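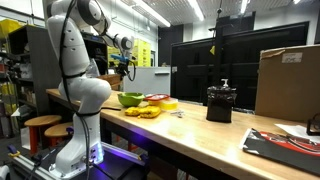
My Grandmother's Tomatoes, and the Seed Swap That Gave Them Back

I should say right away that I'm a lousy gardener. I forget to water, I plant things too close together, and I once pulled up a whole row of carrots in June thinking they were Queen Anne's lace. So when a friend told me I had to drive up to Tumham in February for the seed swap, I laughed at her. Then I went anyway, mostly for the pie.

(The pie is very good. Get the sour cherry.)

The swap takes over the old grange hall on Parry Street, and it opens at nine in the morning, but there were people on the steps at eight with shoeboxes and cookie tins under their arms. Inside it's long folding tables and a lot of envelopes. Some are printed up nicely with little drawings. Most are plain, with handwriting you have to squint at, and the handwriting tells you all sorts of things. "Good slicer, splits if you baby it." "From my uncle's fence, don't know the name." I read envelopes for an hour before I so much as picked one up!

What I was hoping to find, in a not very serious way, was my grandmother's tomato. She called it Jeromis. I have no idea where she got that word or how she'd have spelled it, because she never wrote it down. It was a big, lumpy, pinkish thing with green shoulders, and she ate it on white toast with too much salt. She grew it every summer I can remember and then she died one November and the jar of seeds went out with everything else in the pantry. I was nineteen. It didn't cross my mind to save it.

The swap keeps a list, a fat three-ring binder by the coffee urn, of every variety that has ever come through the door. There are 3674 entries in it, which is a ridiculous number for a town with one stoplight. Beans have 186 pages of their own if you count the notes people have stuck in. I went to the tomatoes and ran my finger down the J's, and there it was, spelled just how I'd have spelled it. Jeromis. Entry 3794 in the new numbering (they skip around, don't ask me, I asked and got a ten-minute answer).

I made a noise. A man holding a squash looked over.

Now, I can't swear it's the same tomato. The woman at the tomato table had gotten hers from a neighbor, who had gotten it from somebody at church, and past that the trail goes cold. She described it as pink and ugly and said it did better when ignored, and I'd like that put on my own headstone. She tapped 17 seeds into an envelope for me and wouldn't take a dime. You're supposed to bring something to trade. I had brought a packet of marigolds from the drugstore, still with the price sticker on it, and she took that as if it were a perfectly fair deal.

If you've never started tomatoes from seed, I can tell you what I did, with the warning that I killed six of them. I used yogurt cups with holes poked in the bottom and the cheapest seed mix at the hardware store. I put them on top of the refrigerator until they sprouted, then on the windowsill in the spare room, and I turned them whenever I walked by and noticed them leaning. The ones I fussed over got leggy and fell down. The ones at the far end, behind the curtain, where I kept forgetting about them, came up short and thick and furry. I planted those out in the middle of May, way too close together.

The first ripe one came in August. It was lumpy, and it had the green shoulders. I bought a loaf of the soft white bread I never buy and made the toast and put on too much salt and ate it standing at the sink, and then I called my mother and told her to come over and not to eat lunch first.

She took one bite and said it needed more salt.

I've got a jar of seeds drying on a paper plate's worth of newspaper as I write this, and a second batch in the freezer at my sister's house in case I do something stupid. The swap is on again this February, same hall, same hours. I'm bringing proper envelopes this time.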